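Home | Products | Support | Newsroom | Contact

Print this page | E-mail this page

Sivenmont Issues Grip Release Notice for Dekell Two-Arm Cells

Software update and revised start-up check offered at no charge to all owners

FIGUEROA – Sivenmont is asking all owners of its Dekell two-arm work cells to install a software update and to change one step in their daily start-up check. The notice covers 101 cells shipped with the Kenel grip controller.

The company took this step after a fault in May at a customer site in Figueroa. During a handover, one arm opened its gripper before the other arm had reported a firm hold. The part fell to the table and the cell kept running for 30 seconds before an operator pressed the stop button. There were no injuries. The part was scrapped and one fingertip had to be replaced.

Sivenmont engineers traced the fault to the Kenel controller. When the signal from one gripper arrived late, the controller could use the last reading it had stored and treat it as a new one. If that old reading said "closed," the other arm was cleared to let go.

The update makes the controller throw out any grip reading that is out of date. Both arms then hold still until a new reading comes in. Handling of key rings, tags and thin metal pieces is part of the follow-up work, as small items leave little room for error in a handover.

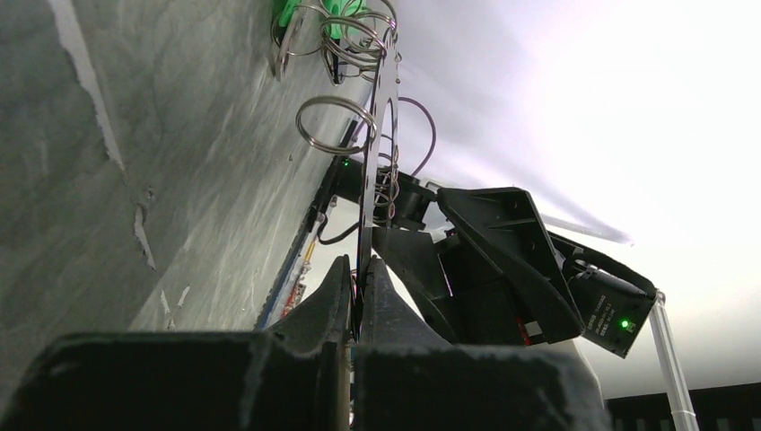 Can owners keep running their cells until the update is installed?

Single-arm jobs may continue as normal, but handovers between the two arms should be turned off in the job menu until the update is in place.

Installing the update takes up to 20 minutes and does not require a service visit. Owners who prefer to have a technician do the work can book one through the support desk. Job files and saved positions are not changed.

"We should have caught this before the cells shipped," said Vasco Louro, head of product safety at Sivenmont. "Our handover tests used a clean signal. We did not test what the controller would do with a late one, and we do now."

The revised start-up check adds a handover with a test part at low speed. Operators should stay outside the guarded area while it runs. If either gripper opens early, the cell should be stopped and locked out, and the event log sent to Sivenmont.

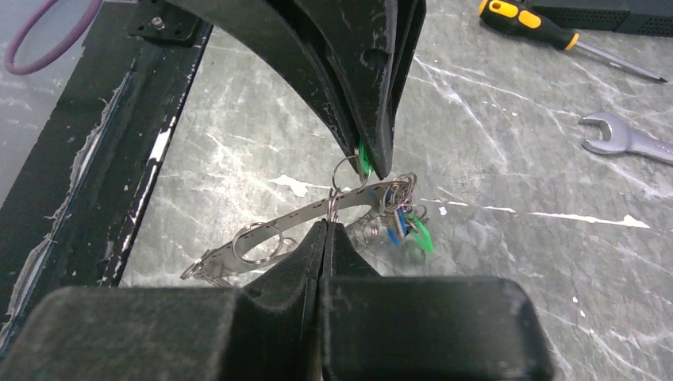
Key rings and green tags with a perforated metal strip at the grippers of a two-arm cell.

Cells fitted with earlier grip controllers are not affected. Owners who are unsure which one they have can find the controller name on the cell's information screen – it is listed under "Grip."

Sivenmont will send the update and the new check sheet to the contact on file for each cell. Owners who bought a cell second-hand should call the support desk with the serial number.

Press contact: Vasco Louro, Sivenmont, Figueroa

Print this page | E-mail this page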